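Home | Contents | Chapters | Glossary | Index
Print this page | E-mail this page
1st July
By Samira Fakhoury and Andri Koller

Chapter 3
Learning to Press: Contact Tasks with Small Targets

Pressing a button looks like the simplest thing a robot could be asked to do. The motion is short and the target does not move. Yet button pressing has become a useful test in research on learned control, and this chapter uses it to introduce the method of training a policy from demonstrations.

We follow a study carried out at the Parstead laboratory by Toàn Âu and Edeltraud Wallner. A person guided the arm through each press while the joint positions and video were recorded. The first training set held 44 demonstrations, all made with the control box lying at the same angle. The trained policy was then given 20 trials at that angle and 20 more with the box turned by 22 degrees. 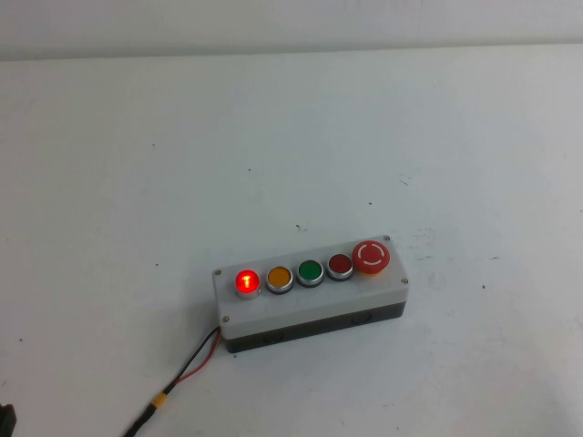 A trial counted as a success only if the arm pressed the named button and touched no other control. This rule matters when you compare results. A policy that reaches the right area and pushes down on two buttons has learned something, but it has not done the task. Wallner scored each trial from the recorded video and kept missed presses apart from wrong presses, since the two errors have different causes.

At the original angle the policy succeeded in all but 3 trials. With the box turned, most trials failed, and nearly all the failures were wrong presses. The arm had learned where to go in the workspace and had paid little attention to the color of the target. Section 3.2 explains how this can be seen in the data before any trial is run.

The second training set varied the angle of the box between demonstrations. Section 3.3 describes how those angles were chosen, and Section 3.4 compares the two policies. Readers who have not met the term "policy" should review Chapter 2 first.

Previous | Next | Back to top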